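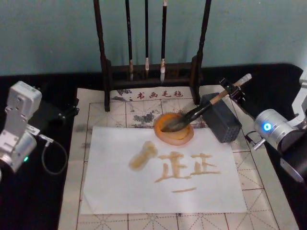

Dadura power conditioning unit: progress report to the programme office
Reporting period ending June 23, 2022
Prepared by the project lead, Slanina

Summary

The unit powers up, regulates its bus and survives being switched off in the wrong order, which we did twice on purpose and once not. We are nine days behind the schedule agreed at the last review. The budget is intact apart from the matter of the connectors, for which see below. We are asking for one decision and one small transfer between headings.

Work done

The main bus regulator now holds 28 volts across the full range of solar array inputs in the test plan. The earlier drift at low input was traced to a reference resistor that had been fitted correctly according to a drawing that was wrong. The drawing has been reissued. The previous issue has been withdrawn from the shared folder, where it had been living under three different names.

Battery charging works in both modes. The handover between them used to produce a dip on the bus long enough to upset the simulated receiver. We have added a little hysteresis to the threshold and slowed the changeover, and the receiver no longer complains. The cost is 20 grams of extra capacitor, and the mass budget has taken it with poor grace but has taken it.

All the switched outputs have been exercised with their current limiters. One limiter tripped early when warm. It is the same part as its neighbours, from the same reel, soldered on the same afternoon, and it has been replaced. The old one is with Clundness for a look under the microscope. Their first email said "interesting", a word we have learned to budget for.

Thermal cycling

The engineering model completed 80 cycles in the small chamber at Slanina. Output voltages stayed within limits throughout. The chamber did less well: its door seal gave up late in the run and we lost four days while a new one was found. We had listed chamber failure as a low risk in the last report. It has been moved up a row.

Connectors

You will remember that Drerov undertook to deliver the flight connectors early in the spring. They did deliver connectors. These were of excellent quality, with complete paperwork, and of the wrong gender. Drerov accept that the order was clear and have agreed to exchange the lot at no charge, though the replacements must go through the same inspection and the same queue. Delivery is now promised for September.

In the meantime we have made a short adapter harness so that testing of the engineering model can carry on. It isn't flight hardware and is labelled as such in red on both ends, a habit we picked up on the previous project and would rather not explain again.

Telemetry

The housekeeping channels (voltages, currents, board temperatures) are read out over the serial link and agree with the bench meters to within the tolerance in the specification. The exception is battery current close to zero, where the reading wanders either side of nothing. The operators at Clundness say they can live with it. We would like to fix it anyway, and think a change to the offset calibration will do, with no change to the board.

Spending

Labour is on plan. Materials are slightly under, mainly as a result of not having paid Drerov yet. The chamber seal and its carriage came to 300 euros, which nobody had put under any heading. We have charged it to test consumables for now and ask that this be made good from contingency.

Decision needed

The plan has the flight boards going out for manufacture only after the vibration test of the engineering model. Given the connector delay, we could release the bare boards now and hold back assembly until the vibration results are in. This would win back most of the lost time. The risk is that vibration shows up a layout problem and we own a set of handsome coasters. We think that risk is small and recommend going ahead. An answer within two weeks would keep our slot at the board house.

Next period

Vibration of the engineering model, with the adapter harness off and the original test connectors on.
Offset calibration for the battery current channel.
Report from Clundness on the limiter.
Inspection of the replacement connectors, including, this time, a look at which end is which before the boxes are signed for.
Draft of the user manual. The present draft consists of a contents page, and the contents page is under review.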